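Looking after the bench arm: cables, straps and fingers

Posted 20/05/2020 by Fionnuala Fitzgerald

Most of the trouble we get with the arm comes from the cables, so start there. Do this with the arm stopped and the enable switch off.

Run a hand along each cable from the upper joint to the gripper plug. Feel for flat spots, nicks and places where the jacket has gone shiny. A shiny patch means it is rubbing on a joint cover. Move the strap, then check again after a day of work. Tape over a shiny patch hides the wear and does nothing for the wire.

Hook-and-loop straps are better than zip ties here. Zip ties get pulled too tight and have to be cut off every time you change a cable. Put a strap on either side of a joint and none across it. Leave enough slack to bend the joint to both ends of its travel by hand. If the cable goes tight at either end, let out a little more. If the loop is big enough to catch on things on the bench, take some back.

The plug at the gripper should have its own small loop so the connector never takes the pull. Ours failed at 373 hours the first time, and the break was right behind the connector. I added a longer loop and the next cable was still good at 2,384.

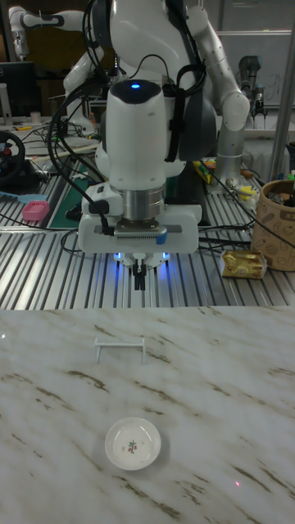
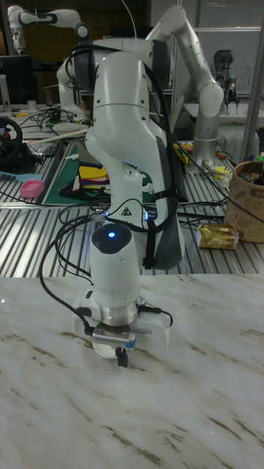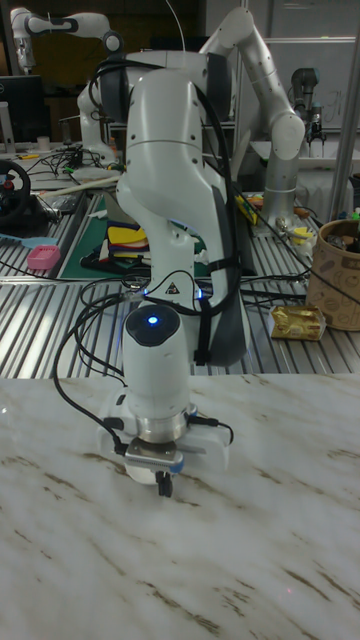 Wrist and gripper over the marble-patterned top.

Wipe the fingers with a lint-free cloth and a little rubbing alcohol. Don't spray anything at the gripper body. The Pallano wipes are fine on the white covers but leave a film on fingertips, and small parts start to slip. If a fingertip has a groove you can catch with a nail, replace both tips at once. One new and one old will close off center.

Check the screws on the flange with a torque driver. Go crosswise, snug first, then to the value in your manual. A dab of paint across each screw head and onto the metal saves time later. If the line is broken, the screw has moved.

After any work on the wrist, run the slowest program you have with nothing in the gripper, and keep one hand on the stop button. Watch the cables the whole way through. Then touch off at your reference point again. I keep the old reading in the notebook next to the new one. Mine went from 622... no, 623 to 622 last November after a flange change, and that was enough to miss a shallow part.

Crumbs and dust collect in bench slots. A stiff dish brush gets most of it, and a vacuum with a narrow nozzle gets the rest. Pick out loose screws first.

Spare straps are in the Zeditz drawer, fingertips are in bin 122.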